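Coiling cords so they come undone: what I stole from the robot people

I've been the unofficial cord untangler in our house for years (extension cords, phone chargers, the one on the hand mixer), and I do the same at work, where I tidy up the benches at Zesstead. We teach pairs of robot arms to put things away on a tabletop. The part of it I follow most closely is a small study the group calls Eletti, and its results have changed how I run my own kitchen drawer!

The question was pretty plain. If you want two arms to learn to handle a cable, is it better to show them lots of tidy starts or lots of messy ones? One set of lessons began with the cord coiled nicely every time. The other set, which we call the Musau set, began with the cord dropped any old way. Each set had 144 lessons in it, so neither one got a head start, and then both were tried on 900 fresh setups.
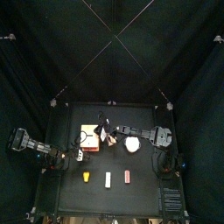
The messy lessons won, and by more than I would have bet. The arms taught on tidy coils managed 553 of the 900. The Musau ones got through nearly 750 — and most of their misses came from the cord slipping at the very end, which I can sympathize with.

So what does that do for your junk drawer? Well, the failed tries taught me plenty, and these are the habits I took home:

Find both ends before you pull on anything. The tidy-taught arms would grab the middle of a loop and tug, and a tug in the middle makes a small knot tight. I used to do this with Christmas lights every single December.

Use two hands and give them different jobs. One holds still, the other moves. If both move at once you're just shaking the thing.

Work on a plain, dark surface if the cord is light, and a pale one if it's dark. I put black chargers on my biggest cutting board now and I can see every crossing.

Clear some elbow room. Anything you'd hate to knock over goes to the front of the table or onto another counter.

Make your loops as wide as your hand, and let the cord roll a little between your fingers as you go. Fighting the twist gives you those figure eights that spring open in the drawer.

Close with a soft tie. I like the Khamphan straps we keep at work, but a strip of old T-shirt does fine.

The next round swaps the cord for a dish towel, which I'm very excited about, as my fitted sheets could use the help. I'll put up the folding tips once we've got through the first batch of lessons.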